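Can a machine do the boring jobs yet?

Posted 2026-05-14 in Workshop

I get asked this more than anything else now, usually by people who have seen a clip of a robot folding a shirt and want to know when they can stop folding theirs. My answer for the last couple of years has been "not soon", and I want to set out why, partly to see if I still believe it.

I worked on the refurbishing bench at Hulberg for a long stretch before I moved to Arnville. Old office desktops came in on pallets and went out as working machines or as parts. We did 1,048 of them in my last full year. The job has no glamour in it at all. You open the side, pull the drive, pull the memory, check the board, blow the dust out, put it back together or don't. A new starter could do it badly after a morning and well after a month or so.

On paper it ought to suit a robot. The parts are standard sizes and the screws are standard screws. The case doesn't wriggle and it isn't made of cloth. If you compare it with making a bed, or clearing up after a toddler's tea, it looks like the easy end of the list.

Then you look at what the hand has to get into.
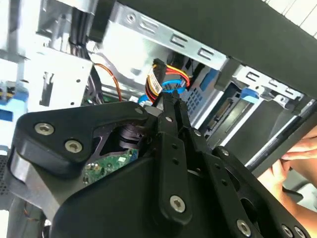
Cables are the trouble. A drive bay is always in the same place for a given model, so you can tell a machine where to go. The cables are wherever the last person left them. They bend when you touch them and they stay a bit bent afterwards, and they lie over the thing you want. When I pulled a power lead I would push the others aside with the back of my little finger without thinking about it, hold the drive still with my thumb and rock the plug out with the other two. A gripper with two fingers has to do that as separate moves, and each one can go wrong.

The other trouble is force. Some plugs come out if you breathe on them and some have been in there ten years and have more or less made themselves at home. You find out which by pulling a little and feeling what comes back. Too soft and nothing happens, too hard and you have a broken socket and a board for the scrap bin. I broke plenty in my first few weeks. I also learned from it quickly, and so far machines need a lot more goes than I did. I have read of 300 tries being needed to get one kind of plug coming out properly, and then the plug gets changed for one with a clip on the other side and the success rate drops again.

Then there is holding the thing down. People forget how much of any chore is done by the hand that isn't doing the chore. Opening a jar, peeling a carrot, buttering toast, taking a drive out of a case. One arm works and the other steadies. With a single arm you need a clamp, or you need a person.
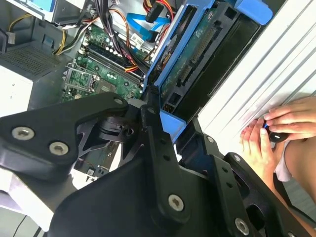
So my test for any claim about a robot doing a job is to ask what the people nearby are doing. If someone is steadying the work, fetching the next one and sorting out the jams, then you have a helper that needs a helper. That can still be worth having. We had a powered screwdriver on an arm at Hulberg that was just that, and my wrist was grateful for it. But I wouldn't have said it did my job.

I try to be fair about this. Two things have changed my mind a bit since I last wrote on the subject, when I was still grumbling about the Melavance vacuum getting stuck under the sideboard (it still does).

The first is that the newer systems look at what they are doing as they go. The older ones ran through a fixed set of moves and if the part was half an inch out they carried on and gripped the air. Having another go after a miss sounds like a small thing but it is most of what a person does all day on a bench.

The second is price. The Zakharchenko catalogue used to be something I looked through for fun, and there are now arms in it that a small shop could think about. Not my shop, but a small shop.

For the house I would still say no. A kitchen has more kinds of mess in it than a computer has kinds of cable, and you have to live in it while the work is going on. Slow is fine in a back room overnight. Slow is not fine when you are stood there wanting the kettle.

For the bench I have moved from "not soon" to "parts of it". Taking side panels off, yes. Lifting out a loose drive, I think so. Undoing the cabling on a mixed pallet of whatever an office was throwing out, I'd still want a person, and I would want that person paid properly.

I'm back at Hulberg for a few days in July to help with a clear-out, and I'll be doing it by hand like before. I need to find my good tweezers first.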